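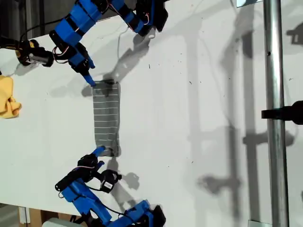 Two-arm fabric demos: fixed shadows, fingertip wear, and what to keep

Cirkis Forum > Manipulation > Data Collection
Started October 23, 2024

tendon_slack
Posts: 101

Setup is two leader-follower pairs over a white tabletop, blue printed links, black servos. Task is grey striped fabric, start flat, both arms approach from opposite ends, fold once, release. We have 400 episodes recorded at the Fostside bench, exported through Fomedum as joint positions plus video. Policy is the stock Walczak config with the action chunk at 100 steps.

Validation loss looks fine. On the hardware the first grasp is good and the second arm is late. It hovers near its corner and sometimes closes above the fabric. Overhead lighting is hard and the support structure throws a wide shadow over the right half of the table. Two questions before I record more:

1. Is the shadow worth fixing, or should I leave it and add colour jitter?
2. Do you keep episodes where the operator misses and regrasps?

offcut
Posts: 1,9xx

Fix the light first. A static shadow is harmless by itself. The gripper shadows move with the arms, and the policy can read height above the table from them. Then somebody moves a lamp in December and you lose the grasp. Jitter on hue and brightness won't touch that, it's a geometry cue.

Diffuser over the source, second source on the opposite side, lower power on each.

kerf_and_burr

Disagree with offcut on the order. If the policy is getting height from shadows, that is free information and the camera has no depth. I would keep the light as it is and vary the lamp position between recording blocks. Diffuse everything and you take away one of the few height signals you have on a white surface.

The late second arm reads to me like operator timing. Plot gripper close time for left and right over the whole set. If the spread on the second arm is wide, the model is averaging over it.

offcut

Varying the lamp is fine if it is really varied. In my experience people move it twice and call it randomized.

tendon_slack

Plotted it. First arm closes in a narrow band. Second arm has two clear peaks, one nearly simultaneous and one well after. We had two operators. One closes both together, the other secures one end and then goes for the other. So kerf_and_burr is right about the timing, at least for this set.

I can split by operator, since the session ID survives the export. The sequential operator only recorded 47 episodes.

kerf_and_burr

Drop the 47 and retrain before changing anything physical. Cheap test. Write down the grasp order in the operator instructions for the next block.

Regrasps: keep them if the recovery is clean and ends in success. Throw out the ones where the operator pauses over the fabric to think. Stationary frames teach it to be stationary, and hovering is the symptom you already have.

grey_lint

Trimming the pauses has worked better for me than throwing out the whole episode. Cut where all joint velocities are under threshold for more than half a second, but leave the frames while the gripper is closing or you will cut out the grasp itself.

What is on the fingertips? Printed tips slide on fabric and then the closing force gets compensated by whoever is driving.

tendon_slack

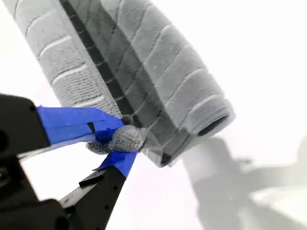
Taped fingers with knitted pad, grey striped fabric in the grip

Tape is wrapped over the pad on the upper finger and banded around the tip of the lower one.

grey_lint

Two things there. The pad is grey and so is the fabric. From a close view the contact edge is going to be hard to find, for you when labelling and for the model. Use a pad in a colour that isn't in the task. Second, the lower band has a flap lifting. The tape will creep under load, and the tip geometry at the end of a block won't match the start.

offcut

Agree on the pad colour. Less worried about the flap. A bit of variation in tip shape is variation you would want anyway, and retaping mid-session costs more than it gives.

grey_lint

Variation in appearance, sure. If the pad shifts, the closed position changes for the same grip, and gripper position is in the action vector. I'd retape at a fixed interval and log it against the episode number.

tendon_slack

Retrained without the sequential operator, same config, same seed. Hover is mostly gone. It still closes high now and then on the far corner, so the light question stays open. I'll record the next block with the lamp moved every 20 episodes, orange pads, and a retape field in the Fomedum metadata.

kerf_and_burr

Post the close-time plot for the new block when you have it. Same bins please.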